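Skenholm Animal Rescue
Foster and Medical Program
Progress report to the Vachon Fund, second half of the grant year

1. Where we stand

The grant pays for three things: veterinary care for dogs with long-term conditions, supplies for the homes that foster them, and a part-time foster coordinator. All three are running. The coordinator position was vacant for the first five weeks of this period and has been filled since July.

We took in 148 dogs in the period. Most were healthy adults who moved through to adoption without any call on the Vachon money. The dogs this report is concerned with are the ones that came in with diabetes, heart disease, chronic kidney trouble, Cushing's or severe skin disease. We call them the medical group, as in the last report.

2. Veterinary care

The fund paid for 336 vet visits. That is higher than we planned. Two things pushed it up. Diabetic dogs need a glucose curve every week or two until their dose settles, and we had more new diabetics than in the first half. We also moved all heart patients to a recheck every three months, on the advice of the clinic in Stonunine that does our ultrasounds.

The Stonunine clinic has kept its rescue discount and now sets aside Monday mornings for us. Before, foster homes were driving over whenever a slot opened up, sometimes twice in one week with different dogs. Now they can share a ride.

Dental work is behind. We had hoped to clear the waiting list by the end of the period and did not. Several of the older dogs had bloodwork that ruled out anesthesia for the time being, and the clinic lost its dental X-ray unit for most of a month. The money set aside for dentals has not been spent on anything else. We ask that it be carried forward.

One diabetic dog died in foster care, of a cancer that was not known at intake. The foster family had her for seven months. The end-of-life costs were covered under the hospice line.

3. Foster homes

Recruitment was slower than we wanted. People who ask about fostering mostly want puppies or a short stay, and a dog on twice-daily insulin is a hard sell. We ran four evening sessions where a vet tech showed how to give an injection and how to read a meter. Attendance was uneven – the second session had two people – but six homes came out of the sessions and five of those have a medical dog now.

We lost three homes. One moved out of state, one adopted their foster dog and stopped there, and one told us the night care was too much. The last is the one we have thought about most. The home had been given a dog with advanced kidney disease as a first placement, and that was our mistake. First-time homes now start with a dog whose condition is stable and whose medication is given by mouth.

Respite care has started. A foster home can hand its dog to a trained backup home for up to ten days without giving up the placement. It was used nine times, mostly over the summer.

4. Records

All medical records for foster dogs are now in Wavix. Foster homes enter doses, meals and weights from their phones, and the clinic can see them before a visit. Not everyone took to it. Two homes still keep a paper chart on the refrigerator and the coordinator types it in on Fridays, and we are content to leave it that way.

The reminders in Wavix go out in one batch at 6 a.m., so homes that dose later in the morning were marking doses as given before they had been. We have asked for adjustable times. For now the coordinator calls those homes once a week to check.

5. Adoptions from the medical group

Fourteen dogs from the medical group were adopted. The usual wait is still long, and the heart patients wait longest. What seems to help is a written care summary with the real monthly cost of medication on it. People had been guessing high. We now post that figure on each dog's page, and the number of applications withdrawn after the first phone call has dropped.

One dog came back after three weeks. The adopters' landlord changed the pet rules. He went to his former foster home the same evening and has since been adopted again.

6. Money

Medication and food on prescription diets came in close to budget. Vet visits ran over, as explained above. Supplies ran under, mainly thanks to a donation of crates and bedding. The balance at the end of the period, not counting the dental money, is $1,786. We would like to put it toward glucose meters and test strips, which wear through faster than anything else on the list.

The emergency line was used twice, once for bloat surgery and once for a dog that ate a sock. The sock case cost $267 and needed no surgery. 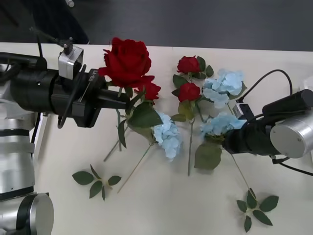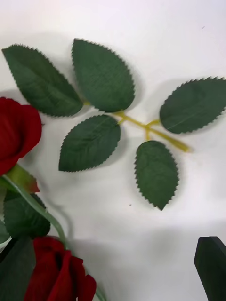
7. Next period

We plan to hold three more injection sessions, one of them on a weekend afternoon for people who work evenings. We want to bring the number of trained backup homes from four to eight, so that respite care can be offered without asking the same households each time.

The dental list will be taken up again as soon as the clinic confirms dates. Dogs with broken or infected teeth go first, then the seniors whose bloodwork has improved.

We are also looking at a small change in how medical dogs are assigned. At present the coordinator makes the match alone, from the intake notes. We would like the clinic to give each dog a simple rating for how much daily care it needs, and to ask each home what hours it can cover. The form is drafted. It will be tried on new intakes only, and we will report on it next time.

Two points need an answer from the fund: whether the dental money may be carried forward, and whether the remaining balance may be moved from supplies to testing equipment. The clinic is holding dates for us until the end of the month, so a reply on the first point is the more pressing of the two. Receipts and the visit log are in the shared folder, sorted by dog.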